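Ticket: ball balancing task in sim, ball ends up on the table and stays there
Opened by: Catriona Chisholm
Component: Vosano scene pack, two-arm table
Status: open

Hi all! I've been fighting this one for most of a day and I'm out of good guesses, so I'm dumping everything I have in here.

I'm running the ball balancing task on the two-arm table (the tilting tray with the red dot, where the ball is supposed to settle on the dot). It worked fine for me in June on the old Plorik build. I updated on 30th August, changed nothing in my own task file, and now the ball leaves the tray, lands on the table and just sits there while the episode keeps going. The arms keep going too. No error, no warning, and the log cheerfully prints "task running" until the step limit.

What I tried first:

Restarted the simulator. Same thing.

Cleared the cached collision meshes and let them rebuild, which took forever on my machine - same thing.

Turned the tray controller gain down from 10 to 8. The tray got lazier, but I still lost the ball.

Put the gain down to 3, just to see. It barely tilted at all and the ball rolled off the low side, so I guess that one is on me.

Then I went through the log line by line. At step 238 the ball's contact with the tray drops out, and it never comes back. What bugs me is that the reset check should fire right there. It's supposed to look at the ball's height and end the episode once it's below the tray rim. My best theory is that the check reads the height of the table now and thinks everything is fine, but I can't find where that value gets set.

I pulled two views of the table, and the ball is down on the tabletop on the near side of the tray in both:
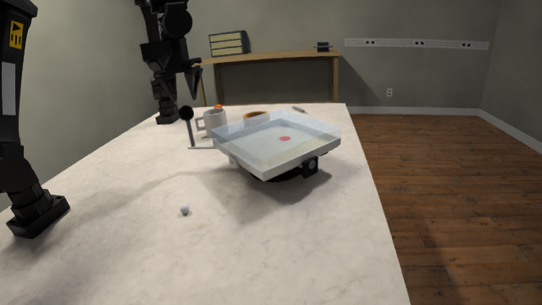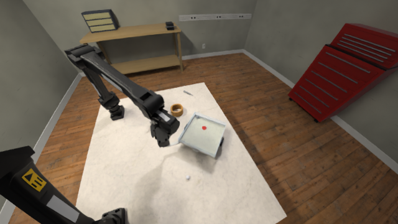

Erzsébet Fekete wrote back that she had the same silent failure on her Cormier setup after the update, and that the gain had nothing to do with it. In her case the new build had started measuring the ball's height relative to the tray's own base instead of the world, so the old threshold in her task file could never be reached. She asked me to print both values at the step where contact drops, and to check whether my file still had the old "rim_height" line in it.

It did! I took the line out, printed both numbers, and they don't match, so I think she's right about the reset check. With the line gone the episode ends when the ball goes over the rim, and I get a proper "ball lost" in the log. Huge relief, I was about to roll the whole thing back.

It doesn't explain why the ball leaves the tray in the first place, though. I put the gain back to 10 and ran it again and it still goes over. Erzsébet thinks the tray walls might have picked up a different friction value in the update, and I'm going to compare the two scene files next. If anyone over at Sosel still has the June version of the tray file, could you attach it here? Mine got overwritten by the installer.

Leaving this open until I've checked the friction.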